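Gitau Mfaume
Tuesday, 4:10 pm

1/ Bad arvo on the Brena humanoid. Right hand threw a fault mid reach, thumb motor over temp. Log says cycle 1,976 of 3,000. Gutted.

2/ E-stop worked, arm just didnt let go of its pose. Took 42 seconds to power down. Not good enough if your fingers are in there.

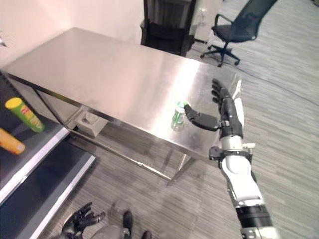
3/ Job is dead simple – thumb in beside the bottle, close, lift. Green cap one on the steel table.

4/ Mwakyusa reckons its the wrist cable. I reckon firmware. Hands off til we've swapped both, 2 metre keep-out on the floor from tonite.

18 comments · 7 shares

Recent
Kilport demo pushed back
Cladano gripper pads, worn already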